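Brernevance Robotics Programme – Student Support Desk
Ticket category: Simulation environment / Manipulation unit
Subject: Gripper closes before reaching the object; episodes end early
Status: Resolved, with one item carried forward
Priority: Normal
Opened by: Team Litero (senior student stream)
Assigned to: Radymyr Savchuk, Simulation Support
Date opened: 14 March 2021

1. Problem as reported

The team advises that its pick-and-place controller, which passed the October checkpoint without difficulty, has become unreliable in the kitchen countertop environment issued for the manipulation unit. In a batch of 300 episodes run overnight on the shared lab machine, 93 ended with the gripper closed on nothing. The remaining episodes were scored normally. The team has not altered its grasp planner between the checkpoint and the present batch, apart from a change to the logging format that was requested by the marking staff.

The team further reports that the failures are not spread evenly. Small, upright objects are generally handled correctly. Rounded objects lying among other items account for most of the early closures. A restart of the simulator does not change the behaviour.

The team requests advice on whether the fault lies in the environment or in its own code, and asks that the submission deadline be reviewed if the former is the case.

2. Initial response from Support

Thank you for the report. Please supply the following so that the matter can be reproduced:

The controller configuration file, in the form submitted for marking.
The random seed for at least one failed episode and one successful episode.
The version string printed by the simulator at start-up.
The complete console log for the batch. Excerpts are not sufficient.

Please do not reinstall the environment at this stage. Reinstallation clears the local cache, and the cache may be required for diagnosis.

3. Information received

The team supplied the configuration, two seeds and the full log. The version string matches the build issued to all teams. The configuration specifies a perception timeout of 900 milliseconds and a control rate unchanged from the template. The log shows the following pattern in each failed episode examined:

grasp_planner: target pose accepted
arm_controller: approach phase started
perception: pose update received (stale)
gripper: close command issued
episode: terminated, no contact

The word "stale" is written by the perception module when a pose estimate is older than the configured limit. The template controller is expected to discard such an estimate and hold position. In the team's log the estimate is accepted and the approach is treated as complete.

4. Steps taken

4.1 The batch was rerun on a Support workstation using the team's seeds. The fault was reproduced on the first attempt. This rules out the shared lab machine as the cause, and the team's earlier concern regarding its memory allocation may be set aside.

4.2 The template controller was run on the same seeds. No early closures were recorded. The environment build is therefore considered sound.

4.3 The team's grasp planner was substituted into the template controller, leaving all other modules as issued. No early closures were recorded. The planner is also considered sound, and the team may wish to note this in its design journal.

4.4 The team's logging module was then added. The fault returned immediately.

4.5 The logging module was reviewed line by line with Šťastný, the team's nominated programmer, by video call. The module writes each record to disk before returning control to the perception loop. When the countertop is crowded, the number of records per cycle rises, the write takes longer, and the pose estimate exceeds its permitted age before the controller reads it.

4.6 A second defect was found during the same call. The test for a stale estimate had been moved inside a block that executes only when verbose logging is disabled. As the marking staff had asked for verbose logging, the test was never reached.

5. Cause

The early closures result from the combination of 4.5 and 4.6. Either defect alone would have been tolerable – a slow write would have caused the arm to pause, and a missing test would rarely have mattered at normal speed. Together they allow the controller to close on a position that is no longer current.

6. Corrective action

The team was advised to make the following changes, in this order, and to commit each one separately:

Restore the stale-estimate test to its original place in the controller.
Move disk writes to the end of the episode, holding records in memory until then.
Leave the perception timeout at its present value. Raising it would conceal the fault.
Rerun the original seeds before generating any new ones.

The team asked whether it might instead reduce the number of objects in the environment. This is not permitted under the unit rules. The crowded countertop forms part of the assessment, and all teams are marked on the same layouts.

7. Verification

The corrected controller was run by the team and, separately, by Support. On the Support workstation the batch of 300 episodes was completed with no early closures. A further 13 episodes, selected by the marking staff, were completed and logged without a stale-estimate error. Views from the simulated kitchen are attached to the ticket.

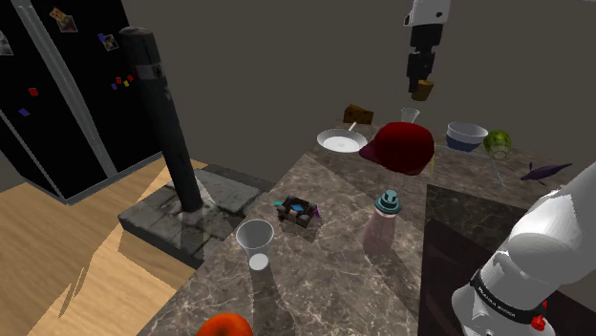
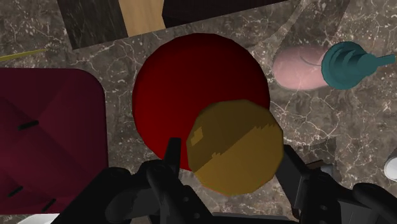 The team should be aware that a batch free of early closures is not the same as a batch free of missed grasps. Several episodes were scored as unsuccessful for ordinary reasons, including slippage on rounded surfaces and contact with neighbouring items. These outcomes are a matter for the team's own tuning and fall outside the scope of this ticket.

8. Deadline review

The request for an extension was referred to the unit coordinator. As the environment build was found to be sound, the general deadline stands. In recognition of the marking staff's request having exposed the second defect, the team has been granted leave to resubmit its October logging component without penalty. The resubmission must include a short statement of the cause, written in the team's own words.

9. Item carried forward

The logging example in the student handbook writes to disk in the same manner as the module described in 4.5. Other teams that have followed the example may be affected, particularly those preparing for the Brutance inter-school round. Support will issue a revised example and notify team supervisors through the usual mailing list. Until then, teams are asked to check their console logs for the word "stale" and to open a new ticket if it appears next to an accepted pose.

10. Correspondence after resolution

Team Litero: The team confirms that both changes have been committed and that the controller is behaving as expected. We would like to know whether records held in memory are lost if an episode crashes.

R. Savchuk: Yes, they are. If the team considers this a risk, the records may be written by a separate thread, provided that the thread never blocks the perception loop. A sample is available on request. Please test it with verbose logging both enabled and disabled – the second defect would have been caught by such a test.

Team Litero: Thank you. Please send the sample to the team account. We have no objection to the ticket being closed.

R. Savchuk: Sample sent. Ticket closed. The carried-forward item will be tracked under the handbook revision queue.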